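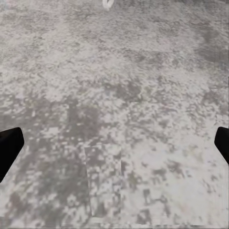 Workshop > Plaques and Wall Pieces > Pre-Shipping Checklist
4 min read

Stindcombe Custom Plaques: final check before boxing

Please go through this with the plaque in your hands, good light on, and no hurry at all (the carrier doesn't come until 4:15, so you have time!).

[x] Name and dates read out loud against the order slip. Order 251 had a middle initial missing, so back it went to Murthy for a new nameplate.

[x] Edges and corners. Run a bare thumb all the way round. I found one splinter on the lower left, sanded it, and touched up the stain.

[x] Hanging hardware. All 6 screws snug, none poking through the front. Hang it on the test hook for roughly 44 minutes.

[ ] Finish fully cured. Still a little tacky by the crest, bless it. Leave until Sunday and look again.

[x] Solvent rags in the lidded metal can, lid down. Thank you to whoever did this, it was perfect.

[ ] Box and padding. We're low on Distitz corner guards, so please don't swap in newspaper, the ink rubs off on the maple. I've asked for 200 more.

Checked by Yuk-lan Tai. Recheck the two open items before the label goes on.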